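Nutrition in Pregnancy and Early Life
Handout 4: Iron in pregnancy — reading the evidence

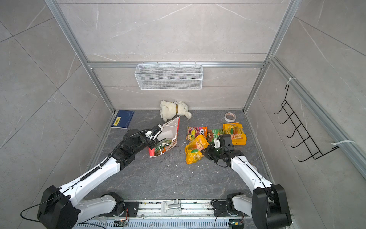
Last time we finished with folate, where the case for supplements before and after conception is strong and fairly simple. Iron is less simple. Most of the difficulty comes from three questions that students tend to run together: how much iron a pregnant woman needs, how we tell whether she has enough, and what happens to the baby if she does not. Keep them apart in your notes and in your essays.

1. Why the need goes up

The mother's blood volume rises during pregnancy, and the volume of plasma rises faster than the number of red cells. Haemoglobin concentration therefore falls in a healthy pregnancy even when iron supply is good. Iron is also needed for the placenta and for the baby, who lays down most of its own store in the last third of pregnancy. A baby born early misses part of that period and starts life with less.

Absorption from food increases as pregnancy goes on. For many women this does not cover the whole demand, and the rest has to come from stores built up earlier. Women with heavy periods, or with a short gap between pregnancies, often start with low stores.

2. Measuring iron status

Haemoglobin is cheap and is measured routinely, but it changes late. A woman can have very little stored iron and a normal haemoglobin. The terms are not interchangeable:

Iron deficiency: stores are low or used up. Haemoglobin may be normal.
Anaemia: haemoglobin is below the cut-off for the stage of pregnancy. The cause may or may not be lack of iron.
Iron deficiency anaemia: both together.

Serum ferritin is the usual marker for stores. A low value is good evidence of deficiency. A normal value is harder to read, as ferritin goes up with infection and inflammation. Some studies measure C-reactive protein alongside it and adjust or exclude. Check the methods section for this before you compare two papers.

3. The Skuvine cohort

We will use this as our worked case. The study recruited 3,587 women at their first antenatal visit and followed the children to school age. Ferritin was measured once, at booking. The main outcome was a language score in the child, taken from a test given by staff who had not seen the mother's results.

Children of mothers in the lowest ferritin group scored slightly lower on average. The gap became smaller once the authors adjusted for the mother's education, smoking and age, and smaller again when breastfeeding was added. It did not go away.

Points to discuss:

Ferritin was taken once, early on. What does it tell us about the last third of pregnancy, when the baby's stores are laid down?

Women with low values were offered tablets by their own doctors. The study has no record of who took them. Which way would this push the result?

Breastfeeding comes after the exposure. Should it be in the model at all? Mirjana Ivanov's commentary argues that it should not, and the reply from the authors is short but worth reading.

4. The Fluvgate trial

A smaller study, with 195 women randomised to daily iron or to the same dose on alternate days. All had low ferritin and normal haemoglobin at entry. Treatment ran for 90 days. The outcome was ferritin at the end, with side effects as a secondary measure.

Ferritin rose in both groups. The difference between them was small and the confidence interval was wide. Constipation and nausea were reported less often in the alternate-day group. Losses were a problem: 38 women did not give a final blood sample, and more of them came from the daily group. The authors analysed those who completed. Work out what an intention-to-treat analysis would have needed, and say what you would assume about the missing women.

Note that this trial cannot tell us anything about child development. It was not set up to. Several news reports in February said that it had, and we will look at one of them in the seminar.

5. Common mistakes in last year's essays

Treating a fall in haemoglobin as proof of deficiency.
Writing "iron prevents" when the source is a cohort study.
Quoting a relative risk without the absolute risk.
Giving dietary advice. You are asked to assess evidence — advice to patients is covered in the clinical module.

Reading for the seminar

Halilović, chapter 6, up to the section on malaria.
Ivanov's commentary and the authors' reply, both in the reading pack.
The Fluvgate trial paper, methods and table 2 only.

Bring a one-page answer to the breastfeeding question in section 3. Questions about the reading go to Vlasta Atanasov, who is taking both seminar groups this term.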